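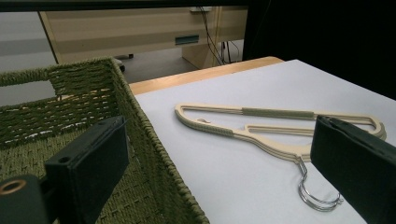
Spare hangers, where do yours live?
clallis_attic: I keep my beige plastic ones, the kind with the grippy strip along the bar, in a woven green basket, and oh, it has made laundry day so much nicer!

osham90: Baskets tangle, friend. I hang my empties at one end of the rod.

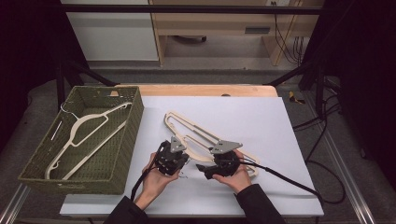

I did try a basket for a whole winter, bless it, and every hook grabbed its neighbor.

clallis_attic: Lay them flat, all facing one way (mine behave).

RenataS: I'm with Osham on this one, though I do love a green basket. Cable ties for bundling, anyone?

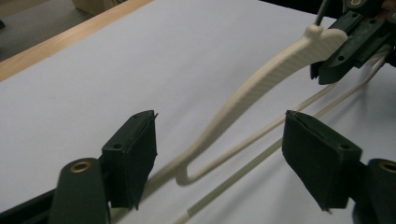

Cream cable tie, white table

osham90: Too fiddly for me.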